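4.2 Moving jam from the jar to a serving plate

This part of the Nanel breakfast table guide deals with the jam, and we have given it a section to itself as it is the job that leaves the most stickiness behind if it is rushed. Please read it through once before you open anything.

You will need the jar, a round stainless steel plate with a rim and something with a rounded end to scoop with. A damp cloth kept within reach is a great comfort too.

1. Set the plate flat on the table, well away from the edge and clear of any join in the tabletop, where drips like to settle and are a nuisance to wipe out.

2. Take off the lid and put it somewhere you won't lean on it (Trudy Nepia, who tested this section for us, lost a good cardigan that way).

3. Scoop from the bottom of the jar, let the jam hang for a moment, then bring it across low over the plate and let it slide off towards the middle.
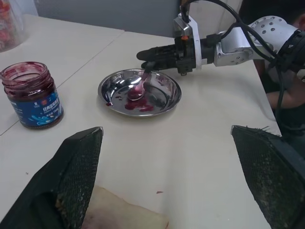 4. Go back for more in small amounts. A heaped scoop looks quicker, but it does tend to drop on the way over, and then you are cleaning instead of serving.

Note: Droplets and streaks on the steel are quite normal at this stage and there is no need to chase each one. A dab on the rim is worth wiping, though, as that is where fingers go when the plate is passed round.

5. When the jar is nearly finished, tilt it and work around the inside wall. There is usually a fair bit clinging there – more than you would think, and perfectly good to eat.

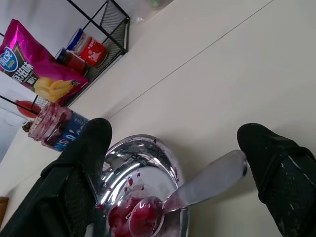
6. Gather the jam into one mound with the rounded end of your spoon or knife, pressing gently so that it doesn't skid about. Steel is slippery, so steady the rim with your other hand.

Caution: Never scrape a glass jar that is chipped or cracked. Throw it away, jam and all.

7. Wipe down the outside of the jar, put the lid back if there is jam left to keep, and carry on to 4.3, Bread and Toast.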